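Baumgart wins fourth in a row, beats Vididley in five sets

The women's volleyball team of Baumgart won its fourth match in a row at home, beating Vididley 3-2 in front of 2,430 spectators. It was the longest match of the season for both teams, and the fifth set ended only after 10 p.m.

Baumgart won the first two sets without great trouble, 25-18 and 25-21. Then Vididley changed its setter and began to serve much harder. The guests took the third set 25-19 and the fourth 27-25, after Baumgart had wasted two match points.

"We became a little afraid of winning," said head coach Dirk Lindemann. "In the fifth set I asked them only to keep the pass high and give Zulmira time."

Outside hitter Zulmira Carvalho used that time well. She scored 7 of her team's 15 points in the last set, which Baumgart won 15-12. Middle blocker Waltraud Eichhorn had two important blocks near the end - the second one on match point.

Vididley played without its captain, Waltraud Ackermann, who hurt her ankle in training in September. The club hopes to have her back before the winter break.

Baumgart stays in second place, two points behind Talita.
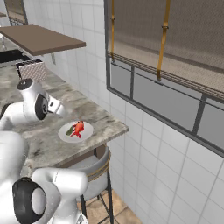
A plate on a marble kitchen counter, with a white robotic arm. Computer-generated image.

The next match for Baumgart is away against Zumidora, which lost in straight sets at Talita. Libero Waltraud Kasten, who left the court in the fourth set with a sore shoulder, is expected to play. Tickets for the guest section are sold at the Baumgart club office until 4 p.m. on the day before the match.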